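Chapter 4
Sorting Things Out: How We Put the World into Groups

When I was a kid in Cillham, my uncle Yavuz Duman ran the lost property counter at the Bozkurt ferry wharf. I spent most of my school holidays behind it, and I loved every minute! He had 64 shelves and his own rules for filling them. Umbrellas went by colour, gloves went by size, and anything he couldn't name went on the bottom shelf – which was always full.

I used to argue with him about it. Do sunglasses belong with hats, as things you wear, or with bottles, as things you take to the beach? A toy block could go by its colour, its shape or the age of its owner.
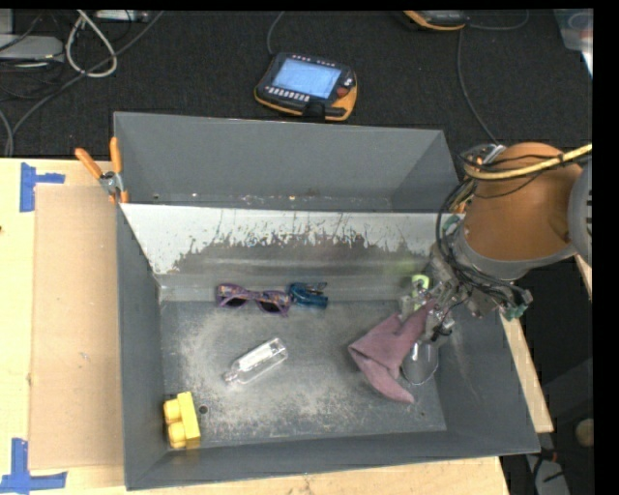 4.1 What makes a group?

A group is a set of things that share at least one feature. You get to pick the feature, and that's where the fun starts (and the arguments). Grab a pencil and empty your school bag onto the desk. Sort what you find by colour first, then start again and sort it by use. Write down anything that changed groups – we'll need your list in 4.2.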